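Is a green roof worth it on a small school?

mapleporch: Our district wants one on the new Zikstead annex, 160 square meters, and I'm torn. Love the look, hate the upkeep!

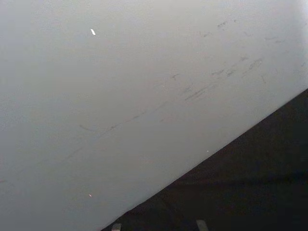
Re: Is a green roof worth it on a small school?

drusi_k: Skip it. Spend the money on exterior shading and night venting. We did that at Flerar and the classrooms stayed comfy all through exam season.

tinroof_ed: Disagree, sorry. Ours is three years old and the stormwater fee dropped right away (weeding is twice a year, big deal). 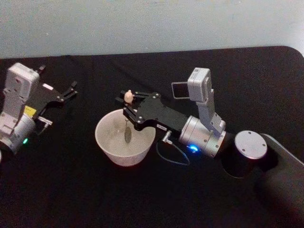
Zikstead Sustainable Building Club

mapleporch: Ok, but who pays for the weeding? Stanisława Malinowski asked that in December and got a shrug.

drusi_k: Exactly my point!

tinroof_ed: Put it in the maintenance contract before you sign. I can send you ours.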